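Notes from a talk with Valeriano Prieto, who runs gripper trials at Wurnov. August, mid afternoon, he had a coffee going cold and kept getting up to check on a cable.

## Why two fingers sets

Prieto has two handheld grippers on the go and, on the shelf, two sets of fingers for them. The Garex ones, and the Urquijo ones. "Same handle, same mount. Only the fingers change, otherwise you're comparing nothing."

The price gap is not small. 528 a pair against 905. He wanted to know if anyone would feel the difference. Told me he half hoped not.

The test object is dull on purpose – a white cylinder, stood upright on a small dark table. Smooth sides. "Boxes are easy. Anything grips a box. A round thing lets you know if your fingers aren't parallel."

Approach matters more than he expected. Come in fast and the wrist camera smears, and then the log is no use to him for that bit. He wants operators to open wide and slow down early.

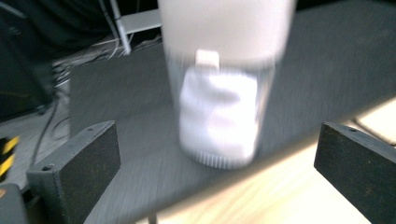 ## One hand or two

Both grippers get worn in the same session, left and right, even when only one is picking. Ruben Vanhove, who does most of the runs, asked for that. "You need the weight on both sides or you start to lean," Vanhove told me. "After 33 picks I can feel it in my shoulder. After that I'm slower, and it's me, not the fingers."
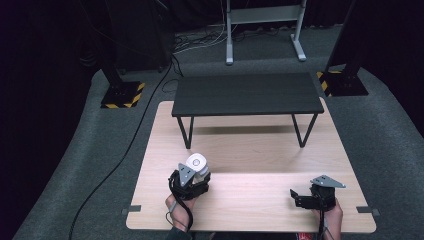 So the runs are short now. Swap hands, swap finger sets, start again. Prieto puts the whole lot through Zorkix, their own logging tool, and says he won't talk results before 2000 picks. I pushed a bit. "The dear ones are better on thin walls. Thats all you're getting."

Thin walls because the cheap pair needs more squeeze, he reckons, and a soft container gives before it holds. Vanhove isn't so sure. He thinks it's where you grip – low down near the rim you get stiffness for free, whatever fingers you have on.
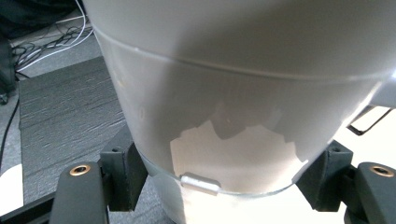 They've not settled that. Prieto wants a fixed grip height for everyone, Vanhove says fixed heights is not how people pick things up. Fair point, I thought, tho I kept quiet.

Next up is the camera angle, tilted down a touch. Then arms, later. "Not this month," Prieto said, and went off to see about the cable again.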